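Prendre soin de ses livres reliés à la maison

Un beau livre à couverture rigide, surtout un grand format illustré, s'abîme plus souvent sur l'étagère que dans les mains. Quelques habitudes suffisent pour le garder en bon état.

Rangement
Placez les livres debout, serrés juste assez pour qu'ils ne penchent pas. Au-delà de 40 cm de haut, couchez-les à plat, trois volumes par pile au maximum. Laissez un peu d'air entre les livres et le fond du meuble. Évitez le mur extérieur et le dessus du radiateur.
Pour prendre un livre, ne tirez pas sur la coiffe : repoussez les deux voisins et saisissez le dos par le milieu.

Température
Visez 19 °C, sans grands écarts d'une saison à l'autre. Un petit hygromètre posé sur l'étagère rend service, le modèle Elow par exemple.

Poussière
Livre fermé, tenu fermement, on brosse la tranche supérieure en partant du dos, avec un pinceau souple. Pas de chiffon humide. Sur une jaquette brillante, un tissu microfibre sec convient.

Protéger la jaquette
Le film Siriwan en rouleau se coupe aux ciseaux et se replie sans colle. Les pochettes Tamberg sont plus rapides à poser mais n'existent qu'en deux hauteurs. N'utilisez jamais de ruban adhésif ordinaire, il jaunit et tache le papier.

Odeur de renfermé
Enfermez le livre entrouvert dans une caisse avec une coupelle de bicarbonate, sans contact avec les pages. Comptez une semaine, puis recommencez au besoin. En cas de moisissure, isolez le volume des autres.

Étagères lourdes
Notre bibliothèque Junditz mesure 805 mm de large. Chargez d'abord les tablettes du bas et fixez le meuble au mur.
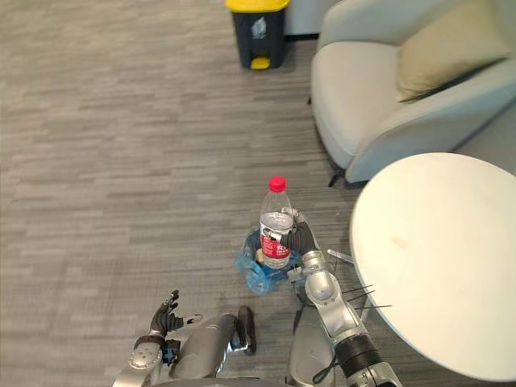 Coin lecture : fauteuil gris clair et petite poubelle à pédale au couvercle jaune.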